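The little table by the railing

I've been meaning to write about the table for weeks, so it's getting its own post. Mail can wait (sorry, mail).

When we moved the studio up to the second level at Zelwood, everybody wanted the big desks downstairs. I wanted the spot up top, right against the curved railing, where you can look down on everyone and feel like the captain of a very boring ship. The only trouble was that no normal desk fit there. The landing is a weird shape and the railing bends right around it, so I measured it maybe six times and got six different answers.

Then Sânziana Roman, my secondhand furniture hero, texted me a picture of a small wooden table from the Nogueira clearance. Honey brown, lots of grain, a plain rectangle, and so pretty! They wanted 400 for it, I said 300, and she told me to stop being cheap and go get it. I paid 400. A new one in that size at Dradstead was 2,000 and I didn't even like the legs.
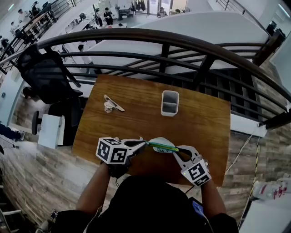

The grain is what sold me, and it looks even warmer up here than it did in the shop. I gave it one coat of Skudedetti wax when it arrived (smells like oranges and old churches, I love it) and I'll do another in May when I can leave things to dry for a day.

It IS small. I knew that going in. You get room for your hands and a couple of things at the back, and after that you're stacking. My big plan was a drawer unit underneath, but then there's no place for knees, so the drawer unit now lives at home and holds wrapping paper. The rule I've settled on is that whatever I'm working on stays in front, anything waiting its turn goes to the far side, and the rest goes back downstairs at the end of the day. I keep to it up to four days out of five.

Things do roll, by the way. The floor has a tiny slope toward the railing and I lost a good pencil over it my first week. I've stuck felt under two of the legs and it's better, still a bit wobbly if you lean on the left corner. If anyone has a fix that doesn't involve sawing, please leave it in the comments!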